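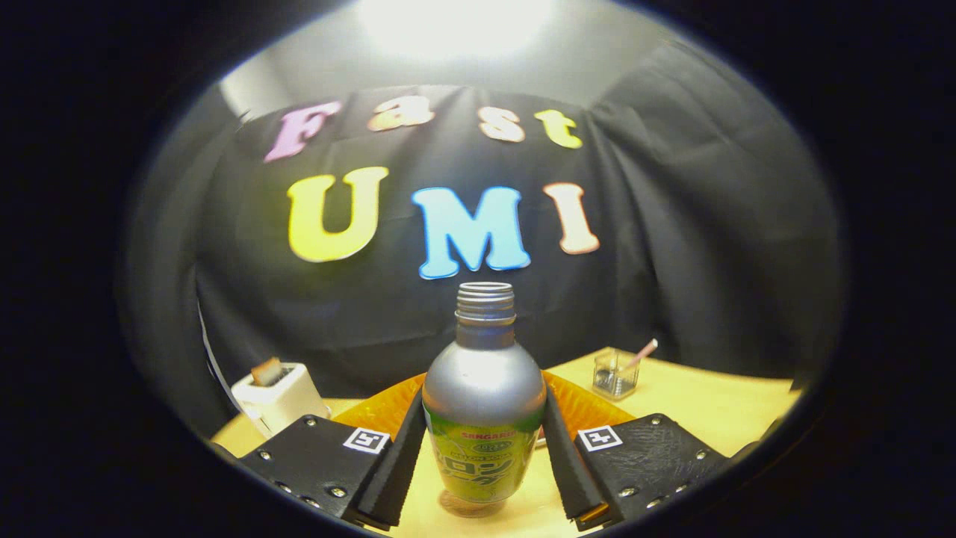 Recycling and Reuse > Sangaria bottles, keep or toss?

plastud_k
11th February
I've been saving the silver Sangaria bottles with the bright green label. I have 40 of them now in a box under the stairs and my wife wants the box gone. They have a wide round shoulder, a narrow threaded neck and no cap, as I threw out all the caps before I thought about reusing anything. Does anybody have a use for these? I'm in Plastudthorpe and can drop off.

mossgate
Bud vases. The neck is narrow enough to hold one stem up straight. Leave the label on, people like the big Japanese lettering.

Dörte Hellwig
I would not use them as vases without some weight in the bottom. I tried it with similar bottles and two of them went over the first time somebody opened a window. Put in a handful of gravel, then water.

mossgate
Mine have never gone over. Depends what you put in them. A daffodil is fine, a sunflower is not.

Dörte Hellwig
It was tulips.

rkd500
Just recycle them. Every few months we get a thread like this and the bottles end up in somebody else's closet. The Fleltimow drop-off takes drink containers, labels and all. Rinse them first.

plastud_k
Fleltimow told me no containers without caps. Has that changed?

rkd500
Never heard that rule. I took a bag without caps last month and the guy waved me through. Maybe ask a different guy.

Piyumi Munshi
The rule is for the return machine, not the bins. Go around the side.

If you do want to keep a few, I'd take 12 for the craft table at Ayaaba in April. We paint over the bottom half and leave the silver part showing. The labels need to come off though. Soak overnight in warm water with dish soap, then scrape with an old card. If there's glue left, rub in cooking oil and wash again.

mossgate
Shame to take that green off. It's the best part of the bottle.

Piyumi Munshi
The kids want to paint. You can have the ones we don't use.

plastud_k
OK, 12 for Piyumi, labels on, you can decide. Does anyone know if the caps from other drinks fit? I tried a water bottle cap and it went on crooked.

Dörte Hellwig
Don't force it. And please don't store anything to drink in them after they have been sitting open in a box.

rkd500
So 28 for the bins then.

plastud_k
27. I'm keeping one.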